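# 4. Running a floor vote at the Kindmont Assembly

Read this before the opening hymn. Reading it during the opening hymn has been tried.
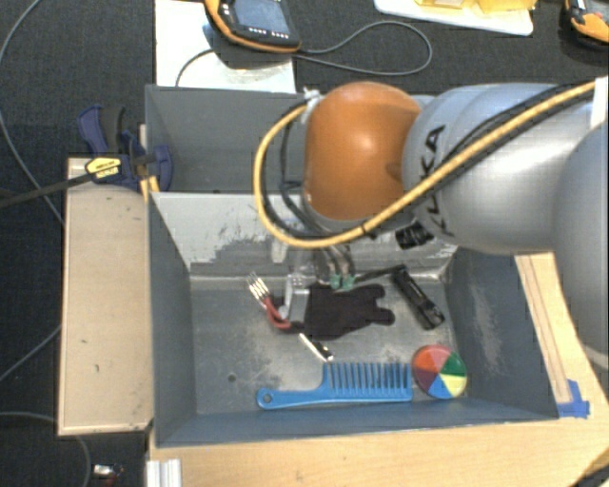

## 4.1 Before the session

You need the Plamgate desk unit, the voter roll on its memory stick, the printed standing orders and a pen. The roll lists all 1087 delegates, both lay and ordained, and closes at noon on the day before the Assembly opens.

1. Switch on the desk unit and wait for the green light. It takes as long as a short sermon.
2. Insert the memory stick and choose **Load roll**.
3. Check that the total on screen reads 1087. If it doesn't, stop and ring the Plomulgate office. Do not add the missing delegates by hand, however well you know them.
4. Set the quorum to 351 under **Rules > Session**.
5. Hand out the keypads at the west door against a signature. One delegate, one keypad. Married couples are two delegates.

> **Note:** Keypads numbered up to 142 are the older type, with a stiff *Abstain* button. Delegates who press it half-heartedly will be recorded as absent, and some will feel strongly about this.

## 4.2 Opening a vote

1. Ask the chair to read the motion aloud, in full, as amended.
2. Type the motion number into the desk unit. Leave the title box blank. Titles go up on the big screen, and a clerk's summary of a motion on church and state has a way of becoming the next motion.
3. Choose **Open vote**. The default is 56 seconds, and this can't be changed once the clock is running.
4. Keep the running totals hidden. The setting is **Screen > Totals > After close**.
5. When the clock reaches zero, choose **Close**, then **Lock**.

> **Caution:** Until you press **Lock**, a delegate can still change a vote. **Close** only stops the clock. The wording has been raised with Plomulgate and we are told it is on a list.

## 4.3 Votes by houses

Motions touching doctrine, or the Assembly's public statements on elections, need a majority in each house.

1. Choose **Split roll** before you open the vote. It is greyed out afterwards.
2. Run the vote as in 4.2.
3. Pass both results to the chair on the yellow slip, clergy first.

If the houses disagree, the motion falls. Delegates will ask you whether that is really the rule. Point to standing orders and carry on tidying your desk.

## 4.4 If a recount is called

A recount needs the number of supporters given in standing orders, on their feet. Leaning doesn't count.

1. Do not reopen the vote. Choose **Audit > Print** instead.
2. Compare the printed total with the locked total on screen.
3. If they match, sign the printout and give it to the chair.
4. If they differ, move to paper ballots using the Đorđević method (Appendix C), and warn the kitchen that lunch will be late.

> **Note:** The printout shows keypad numbers only. The sheet from the west door links numbers to names, so keep it in the sealed envelope and your own face neutral.

Return the keypads to their trays in number order before evening prayer. Charging is covered in section 5.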